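2025-09-08

Back from Clenside with the fruit, and I still don't believe the sign. "Picked this morning," it said, over grapes that had plainly been picked whenever it suited them. I bought them anyway. Pale green ones, because the dark ones last time were all skin and pips.

The Witwood magazine says fruit keeps longer on open slats, where the air can get under it. Maybe. It also said to put coffee grounds on the step for slugs, and I've still got slugs. I'll give the crate until October and then it's back to the blue bowl, which never did anyone any harm.

So far there's one green fruit in it, all alone in the corner.

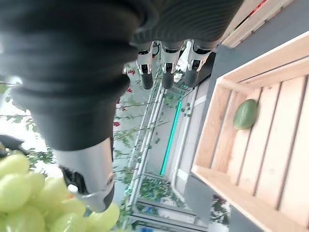

I paid for 12 plums as well, and would swear I came home with fewer, but I ate some on the bus so that proves nothing. The grapes I'll have after supper. If they're sour I'm not going back, whatever they write on the sign.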